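We use cookies to remember your settings. Accept | Manage preferences

Filed under: Workcell practice / Two-arm cells

2021-12-02

Writing handling rules for a shared bowl

The Terkport cell has two arms and one table, and until last month it had no written rules beyond the lockout procedure. Operators carried the rest in their heads. I have been turning that into a document the next shift can follow, and the fruit bowl task is a fair test of it: soft plastic produce, a lobed bowl and two grippers that both want the centre.

The first draft ran to 13 rules. Most of them were about the bowl.

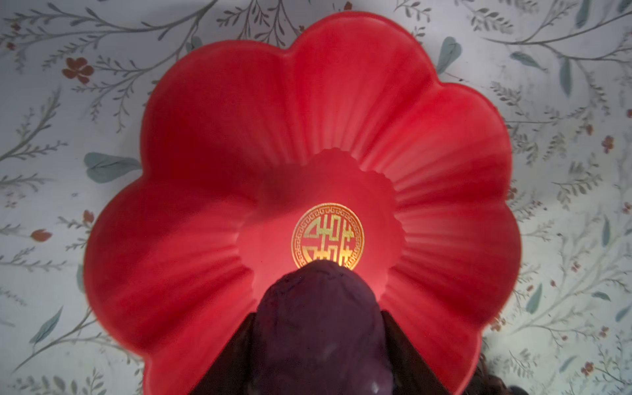 Rule one covers approach height. The wrist comes in above the rim, pauses, then descends at the reduced speed. Trinum's internal guide allows a blended move with no pause. I removed the allowance. A lobed rim varies in clearance depending on where you cross it, and an operator working from the wrist view will misjudge it sooner or later.

Rule two covers release. Open the fingers only when the item is supported, and open them no wider than needed. Full opening inside a bowl pushes the neighbouring pieces outward, and the crowded bowl is the case to write for.
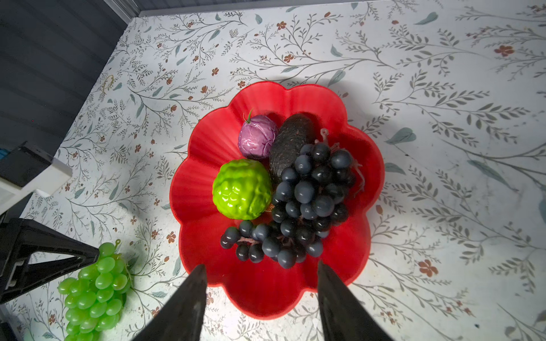

Posted by Rasmus Uibo in Workcell practice

Large items need their own line. A bunch of grapes takes up far more of the bowl than an avocado does, and it changes shape when it is set down. My current wording is that bunches go in last, lowered by the body of the bunch and never by the stem. Mahrous disagrees on the order – they place bunches first, as a bed – and I have no strong evidence either way. Whichever is chosen, write it down and have both arms follow it.

Shared space is the harder section. The rule as it stands: one gripper over the bowl at a time, and the other holds outside the rim until the first has cleared. Where a task requires both, the operator calls it before the second arm moves. Cable loops count as part of the arm for clearance purposes. So does anything mounted on the wrist.

Loose items belong in the baskets on the frame, off the work surface. Ties on the baskets get checked in January with the rest of the fasteners. 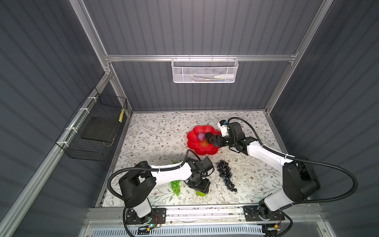

What goes in the log

Each run gets a line with the start state, the end state and any contact that was not intended. We have 1,170 lines so far. The first 1,000 or so used a free text field for contact, and sorting them has been slow work. The field is now a short list: rim, cloth, item, other arm. "Other" was on the list for 2 weeks and was used for everything, so it came off.

A released item that rolls is logged as "item" even when it stays inside the bowl.

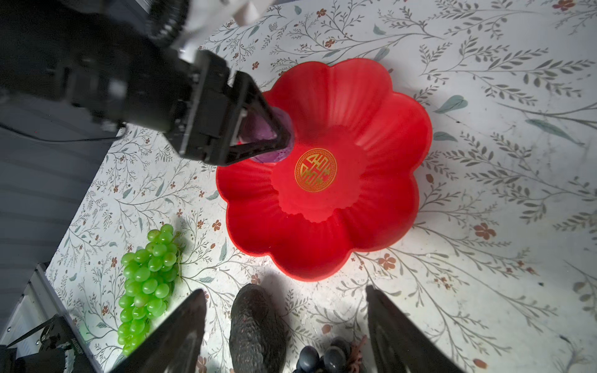 One gripper at the upper-left lobe of the bowl, holding a purple item.

The remaining question is the pattern on the cloth. Denon specifies a plain surface in its cells, and I can see the argument. I have left cloth out of the rules for now – it is a matter for the task sheet, where the start state is already described. Revision B goes to both shifts once the wording on bunches is settled.

Sign up for new posts by email. Unsubscribe at any time.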